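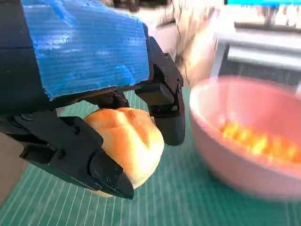

May 2019. Sourdough notes, rye starter, Gestow flour

Carried on from the January batches. The old bag of Esden white has run out, so everything from this page on uses the Gestow strong white with the same dark rye for the starter. Jarlath Ó Dubhghaill has the other half of the sack and is keeping his own notes, which I will copy in when I get them.

Starter fed the night before, left on the shelf by the boiler. Doubled by morning, domed on top, smelled of apples more than vinegar. The January one was always sharper than this. Could be the flour, could be that the room is warmer now.

Dough for rolls:
300 g strong white
200 g water
6 g salt
two good spoonfuls of starter

The spoonfuls should have been weighed. Do that next time.

Mixed by hand, rested while I cleaned up, then folded four times over the morning. Sticky up to the second fold. After the third it held together and came off the bowl clean. Gestow takes up water more slowly than Esden did, and I nearly added a handful extra at the start. Glad I left it.

Shaped into rolls on the steel bench with hardly any flour. The first ones were poor, seams left open. The later ones were tighter once I stopped dusting the bench. Proved under a damp cloth. The poke test gave a slow spring back with a small dent left, so in they went.

Oven: the Brotar, top and bottom heat, tray of hot water on the floor for the first part of the bake. The back left corner still browns faster than the rest. Turned the tray once, a bit late. Mac Carthaigh came to look at the element in January and said it was within limits, but the problem has not gone away. Ring them again and ask about the door seal while they are here.

Total weight out of the oven and cooled, whole tray plus rack: 762 g. The rack needs weighing on its own before that figure is any use. Jarlath weighs his loaves singly and gets a proper water loss from it, so I should do the same.

Crumb fairly even, a bit close near the base. Crust thin, went soft by evening in the bread bin. Taste mild. I would like it sourer, so the next batch gets a night in the fridge after shaping.

To do:
Weigh the starter going in
Weigh the rack
Try one batch with a fifth of the white swapped for rye
Move the oven thermometer to the back left corner
Return Jarlath's scraper

Second batch mixed late afternoon, same quantities, in the fridge now. Bake first thing.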